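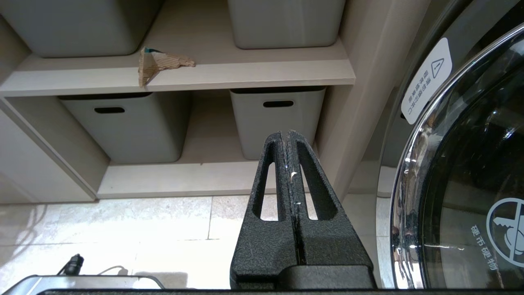 4.2 Wrist-View Perception and Occlusion Handling

Figure 4. View from the wrist camera with the gripper closed, facing a shelving unit with gray storage bins. A torn piece of corrugated cardboard rests on the upper shelf board. Part of a front-loading washing machine is visible at right.

The perception module receives a color stream from the wrist camera and produces three outputs for the planner: a mask for each object of interest, a label from a short fixed list, and a flag stating whether the object may be touched. The list used in the Brisness trials has 18 labels. Objects that do not match any label with enough confidence are passed on as "unknown, movable" or "unknown, fixed," and the planner treats the second group as obstacles.

The gripper itself is always in view and must be removed before any mask is computed. In the first version of Flusent this was done with a static template recorded with the fingers closed. The template proved too coarse for our fingers, each of which has an elongated slot. Background seen through a slot was discarded together with the finger, and in poses such as the one in Figure 4 this hid floor texture that the pose estimator could have used. The present version renders the finger outline from the joint reading and keeps the slot openings as valid image area. Pixels within 7 pixels of the rendered outline are ignored, which absorbs small errors in camera mounting.

Partial views are the normal case at this distance. The two upper bins in Figure 4 extend past the top of the image, and one of the lower bins is partly hidden by the fingers. The Skatberg detector, trained mostly on full views, often merged a cropped bin with the shelf board under it. We therefore added a completion step. When a mask touches the image border, the module looks up the last full view of the same region in the map and aligns the stored outline to the visible edge. If no earlier view exists, the mask is marked as open on that side, and the planner may not choose a grasp point within the open part.

Small flat objects raise a different problem. A scrap of cardboard on a shelf board has little height, an irregular edge, and a color that may be close to that of the board. The depth estimate alone did not separate such objects reliably. The module now compares texture across the candidate edge and accepts the object if either cue passes its threshold. Where an object extends past the front of a board, as one corner of the cardboard does in Figure 4, the overhanging part is given a higher weight in grasp ranking, since one finger can pass below it without touching the shelf.

Reflective surfaces are handled by exclusion. The chrome ring and door glass of a washing machine return bright streaks that move with the camera, and earlier builds reported these as separate objects. Regions whose appearance changes faster than the camera motion predicts are now labeled as reflective and assigned to the nearest fixed object. Polished floor tiles are treated in the same way, with a lower threshold.

We evaluated the module on the Nygård set, which contains 1033 labeled wrist views from home interiors. Each view was processed once with the static template and once with the rendered outline, with all other settings unchanged. The full pipeline was required to return a result within 100 milliseconds, and views that exceeded this limit were counted as failures. Scores for each label are given in the next section, together with the cases in which the completion step chose the wrong stored outline.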